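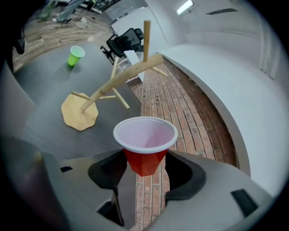
Gripper comparison: where we are in October

Work on the cup task has moved along since the last report, although the budget line called "miscellaneous" has moved faster. We have now logged 923 grasps with the hand-held tools, on plastic cups and the wooden cup stand. The plan was to compare 2 sets of fingertips, and both have survived.

The Risholm pads are the thick, soft ones. They hold a party cup by the middle without much fuss and let go when asked, a quality I had stopped taking for granted. The Bouzid pads are harder and thinner. They dropped or crushed a cup 71 times, mostly crushed, and our supply of cups has been reordered accordingly.

The pegs remain the hard part – the wide-angle lens bends everything near the edges, and operators tend to aim for where a peg looks to be. Funcombe has promised a new calibration routine. It has promised this before.

Still to do:

Repeat the peg trials with the Prondimel controller.
Train 5 more operators.
Decide on the Bouzid pads. I would send them back.

No change to the requested funding, apart from cups.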